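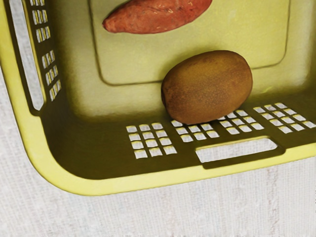
Magdalini Moschos has run the Saturday produce stall at the Flarencombe market hall for 16 years. Before that she kept the books for a tile importer, a job she describes as "fine, and indoors." We talked in the back room of the hall after closing, while her nephew swept up out front.

She did not plan to sell vegetables. Her neighbor, Vasilică Gavrilă, had a plot outside town and a bad knee, and one September he asked if she would take his squash to market for him. "I sold all of it by ten in the morning and went home," she says. "I thought, well, that was easy. The next week it rained and I sold four."

The stall now buys from a handful of small growers and one wholesaler, Pemine, which brings in the fruit that does not grow locally. She orders on Wednesday night by phone. The wholesaler has an online form, and she has used it twice.

Most of her weekly planning is about what will keep. Winter squash and onions can go back in the storeroom and come out again next Saturday. Greens cannot. "Lettuce I buy like I'm afraid of it," she says. Kiwis arrive hard and she likes them that way, since customers can take them home and wait. Sweet potatoes are the thing people store wrong. "They put them in the refrigerator. Then they come and tell me the middle was hard after cooking. Keep them in a cupboard. I say it every week."

The rent on the stall is $300 a month, up from $90 when she started. She doesn't complain much about it. The hall got a new roof and the drains work. What she minds more is the change in hours. The doors used to open at six, and restaurant cooks came through before their shifts. Now they open at eight, and the cooks have gone elsewhere. One of them, Harish Kamath, still phones in an order and picks it up from her house on Friday evening.

I asked what sells better than it used to. Herbs, she said, and anything small. Families who once bought potatoes by the sack now buy enough for two dinners. She has stopped carrying the big sacks altogether. Beets are up, for reasons she can't explain. Turnips have never sold and she carries them anyway, because she eats them herself.

She has been asked to take a second day, on Tuesdays, and has said no twice. "My sister says I should train somebody and let them do the Tuesday. But then I have to train somebody."

The nephew came in to ask where the padlock was. She told him it was in the cash box, where it always is, and went back to talking about turnips. She boils them with a little butter and black pepper, and she will give the recipe to anyone who buys a bunch.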